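Chapter 4
Asking for Money Before You Have Customers
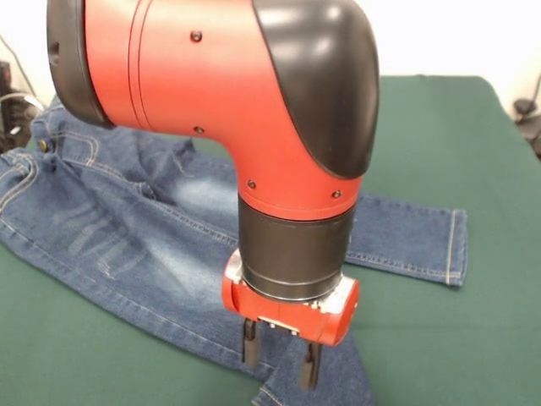
I raised my first round with a slide deck that had a typo on page 2 and a revenue chart I had drawn by hand. I'm not proud of it (well, a little proud), but it got me into the room, and getting into the room is what this chapter covers.

In Chapter 3 we left Custix with a working product and no paying users. The founders had enough cash to last until November. They had two choices that spring: take a small check from Hauser, a seed fund that wanted a board seat, or apply to the Greko accelerator and give up a slice of the company for office space and a lot of introductions. I've sat on both sides of that table, and I still change my mind every time I teach the case!

Before you pick a side, we need some vocabulary. A pre-money valuation is what everyone agrees the company is worth the minute before the check clears. Post-money is that same figure plus the check. My students mix these up every single term, and so did I, in front of an investor, at eight in the morning.

We'll also spend a good while on Skivusine, a company that went out to raise far too early. They sent 330 cold emails and got 4 meetings, and all of those meetings ended with some version of "come back when you have numbers." So they went and found numbers. They signed up 1,000 free users, then 4,000, and when they wrote to the same investors again the replies came a lot faster. Look at what changed in the second email when you get to Section 4.3, where I've printed the two side by side.

Bring a calculator for Section 4.2. The math is only multiplication and division, but the share tables get long and it's easy to lose a row.

4.1 Who writes the first check?

Most first checks come from people the founders already know. Mine came from a former boss, who asked me one question about pricing and then talked about his boat for an hour.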